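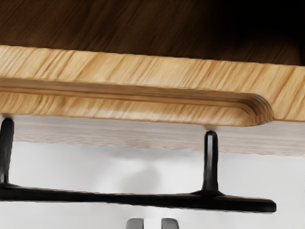 Light board with a moulded groove, rounded at one end (computer render).

Introduction to Stamp Collecting
Session 2 notes: Perforations, watermarks and paper
2020-02-27

Bring to this session: tongs, a perforation gauge, a black watermark tray and at least 16 used stamps you don't mind handling. Watermark fluid is supplied. Please don't bring your own, as the room has only one window that opens.

Recap from session 1
We sorted the Drallach mixture by country and then by colour. Most people had trouble with the low values, which look alike at arm's length. Tonight's work is how you tell them apart.

Perforations
The perforation figure is the number of holes in a length of two centimetres. A stamp listed as "perf 14" has the same gauge on all four sides. "Perf 14 x 13" means 14 along the top and bottom and 13 down the sides. The horizontal figure is always given first.

Lay the stamp on the gauge and slide it until the teeth line up along the whole edge. If they match at one end and drift at the other, move to the next row. Measure the top and one side, and write both down before you open the catalogue.

Short or pulled teeth lower the value. A straight edge may mean the stamp came from a booklet, a coil or the outside of a sheet, or that somebody has trimmed it. Check the catalogue to see which of these exist for your issue.

Watermarks
Try holding the stamp to the light first. If nothing shows, put it face down in the tray and add a few drops of fluid. The mark appears for a short time and fades as the fluid dries. Remember you are looking at the back, so a normal watermark reads in reverse.

Do not put fluid on stamps printed by photogravure until you have asked. Some inks run.

Paper
Wove paper has an even texture. Laid paper shows parallel lines against the light. Chalk-surfaced paper feels smooth and is easily damaged by soaking, so float those stamps face up.

Catalogue numbers
We use the Van Beek catalogue in class. Its numbers don't agree with those in the Vullthorpe checklist, so always note which one you are quoting. Van Beek 615, for instance, is 1,471 in the Vullthorpe list. Small letters after a number show a variety of perforation or shade.

Homework
Gauge all your stamps and enter them on the sheet. Leave the shade column blank; colour is covered in April.
Read the Drivasberg handout on hinges and mounts, sections 1 and 2 only.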